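3.2 Dose timing and relapse

Records came from two clinics, Dirkport and Bernow. 394 patients with lymphoma in first remission, all followed for 7 years or until relapse. Blood draws every May, 3,135 samples in total. Patients over 70 were kept in, unlike in the Peixoto cohort. Missing draws left blank, not filled in.

Relapse was scored by one reader (Špela Shehu) and then checked against the pharmacy logs. Where the two disagreed we went with the later date. Delayed cycles coded as delayed whatever the cause, so low counts, fever and travel all sit in teh same group.

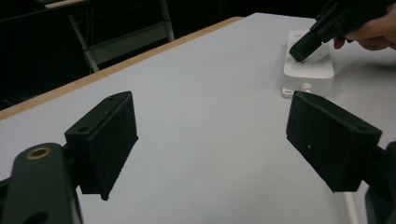

Figure 3.

Samples from Bernow were frozen before shipping, the Dirkport ones were not. We ran both sets with the Trovska protocol and kept site as a covariate in every model. Dropping it changed the estimates very little. Age did matter, see next section. Dose reductions were not modeled seperately, too few of them at Bernow for a stable fit.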